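The long handover

Getting two arms to share one tool is mostly a waiting problem. Parisa Hosseinzadeh told me this before I had my coat off, then went back to her terminal. Something was late. A planner tick, I think. She types fast and talks faster.

Her project is called Tehrani. It is a scheduler – a small layer of code that sits between the policy and the motor controllers and decides whose turn it is. No new arm, no new sensor. The hardware side she leaves to other people at Malstead, a low building past the rail yard with bad coffee and good heating.

The old way was a script. Arm one closes, wait, arm two closes, wait, arm one opens. Fine until anything slips. Then you get both sides pulling, or both sides letting go. Hosseinzadeh has logs of 636 handover attempts from October and she has read, by her own account, far too many of them. Most of the bad ones had the same shape: each side beleived the other had it.

So Tehrani keeps one shared guess about who is holding what, and both controllers have to read it before they open a finger. Wrist views feed it. So does the wide view. When the two disagree the slower answer wins.

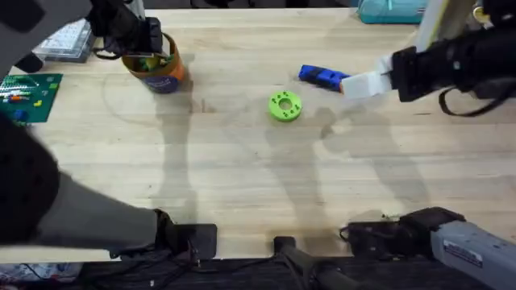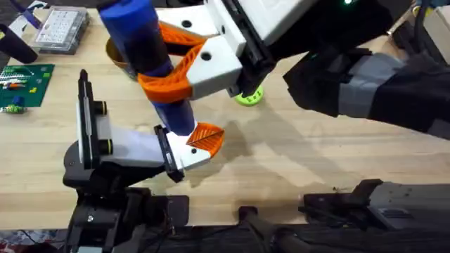
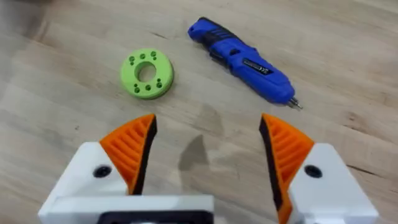
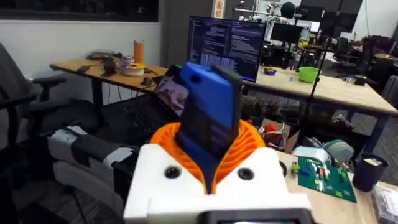
At work in the Malstead lab: the wide views and the close views from the grippers.

The wrist views are the tricky part. Close up, fingers fill half the picture, and once a part is gripped there is not much left to see of it. Her fix is dull. The perception code stops looking for the whole object after contact and tracks whatever edge still sticks out. Three weeks to write, she says, and one line to break.

Planning got simpler too. Punwood, the path library they started with, tried to solve for both arms at once and would sit there thinking. Now each arm plans alone and asks for space. If the space is taken it holds still. Looks timid. Works better, in her view, though she wants a longer test before she puts that in writing.

Then tooling. Unow, the replay viewer, was a side job that ate the autumn. You scrub back through a run and see what each controller thought at that moment, next to what the cameras had. I watched her chase one bad release through 469 log entries in the time it took me to find a pen.

Next up is timing. The shared guess still lags when the network is busy, and 2 of her tests fail on it every night. She had one of them open again when I left, scrolling, not realy listening to my goodbye.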